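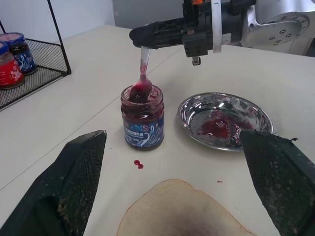 Fig. 1. Jam task, spoon in one gripper, jar open on the table. Wrist view.

Work and Automation, session 5. Notes for those who missed it, 13 July 2019. Typed up fast, sorry, will tidy later.

Recap from April: a job is a bundle of tasks. Machines take tasks, and what's left gets bundled up again, usually by someone in a hurry. Tonight = what the new bundle looks like from the floor. Case is the breakfast kitchen at Nelport (canteen run by Kiani, arms supplied by Jelia).

Before. Bread, spread, plate, wrap. One person did the lot, start to finish, 100 rounds before the doors opened. Dull, hard on the wrist, but you set your own pace and you could talk. Several people in the interviews brought up the talking before they brought up pay.

After. Spreading goes to the arms. People keep:
- opening and swapping jars
- wiping down (more of it than planned for)
- deciding if a slice is good enough to go out
- calling a stop

Look at the tabletop in fig. 1. Drops of jam by the jar, jam smeared in the metal plate. Small stuff, but somebody's shift has to have wiping in it. The rota drawn up by the firm had no line for wiping. Keep that for the essay question: work that isn't on the rota still takes minutes.

Pace. Main complaint. Arms are slower than a practised hand on a single slice, but they don't stop for a chat, so the person next to them ends up waiting in short bits. Too short to do anything else with. Waiting counted as rest by the managers, not by the staff. Read the Trosness handout on this, pages 2 and 3 esp.

Skill. What does a new starter learn now? Old way, you learnt the spread by doing it badly for a week. New way, you judge a slice without ever having made one. Is that the same skill? Group split on this, we ran almost an hour over the break.

Also who gets trained. At Nelport it was the day shift only. Night shift got a sheet of paper. When the arms stopped at night they stayed stopped untill morning and everyone went back to knives.

Fig. 2, both arms at the bench, bread on the left, jar in the middle.

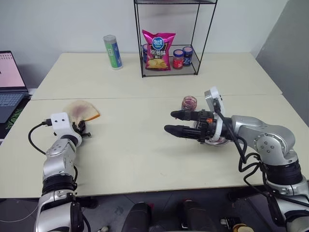 Tuulikki Kuusisto wrote in afterwards that we'd been too gloomy about all this. She did spreads for 3 years and her thumb still aches, and she would have handed that part over on day one. What she minded was being told about the change instead of asked, and finding out her hours from a list on the door.

Fair point and it belongs in the notes. Consultation is next session anyway.

For next time:
Read the Trosness handout to the end.
Pick a job you have done yourself. Write down the tasks, incl. the ones no one pays for. Mark which you'd give away and which you would fight for.
One side is plenty. Bring it on paper, the projecter in our room is still broken.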